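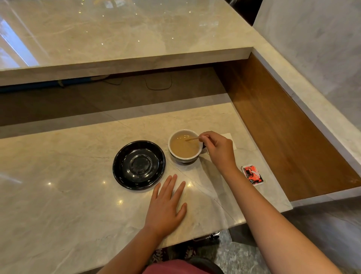 Stirring a hot-style drink at a marble counter, one of the everyday hand tasks covered by the Altow program.

Skovby to bring Altow drink service to its staff counters

Skovby will begin automating part of the drink service at its head office in November, using the Altow counter system developed by Yilma. Altow prepares tea and coffee, adds milk and sugar to order, stirs the cup and sets it out for pickup.

The company's 23 counter employees will keep their jobs and their current hours. Two of them will work as Altow leads on each shift, loading supplies, checking the machine and taking over when an order needs a person.

Before settling on the system, Yilma studied how people make and finish a drink by hand. The study covered 2571 drinks, and 1163 of those were stirred with a wooden stirrer. Yilma used the results to set how deep the arm dips the stirrer and how fast it moves in a small cup.

"Stirring looks like the easy part, and it took us the longest," said Simão Teixeira, product manager at Yilma. "A person will steady themselves with one hand and stir with two fingers of the other. The arm has to do the job with a light touch or you get tea on the counter."

For counter staff, the main change will be in the morning, when most orders come in close together. Altow will handle the standard drinks during that time. Employees will serve food, look after guests and make anything that is not on the standard list. Cleaning at closing time stays with the evening shift, though the machine's own rinse cycle will run overnight.

"People asked me two things — will I lose hours, and who fixes it when it stops," said Horácio Correia, who manages the counters at Skovby. "The hours are staying. For repairs, we call Yilma, and we can still make every drink by hand while we wait."

Training will take place at the Plakoton building, where a practice counter has been set up. All counter employees will attend on paid time.

Skovby will review the service with staff before deciding on any further counters.

We use cookies to improve your visit to this site. By continuing to browse, you accept our cookie policy. Accept | Manage settings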